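Finally saw Gullitz last night

9/25/26

Quick one, have to be out the door soon. Marichka had been on at me since March to watch this and I kept putting it off. 152 minutes! For a movie about a ferry captain who won't retire. But ok, she was right, mostly.

The first hour is slow. Like really slow. Jucélia fell asleep, woke up, asked if he'd left the harbor yet. He had not. Then the storm starts and I didnt look at my phone once - the sound alone is worth a ticket.
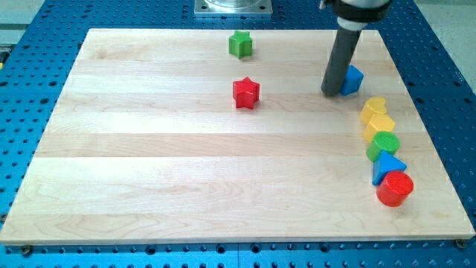
Didn't love the daughter's storyline. She shows up, yells, leaves, sends a letter. Why a letter? And the flashbacks all look the same, took me ages to work out which brother was wich.

The ending though. Not spoiling it. Ostap hated it, we argued all the way to the bus stop and he still hasn't texted me back.

4 stars from me, maybe less if I watch it again. Cronin next, if Daryna can get tickets.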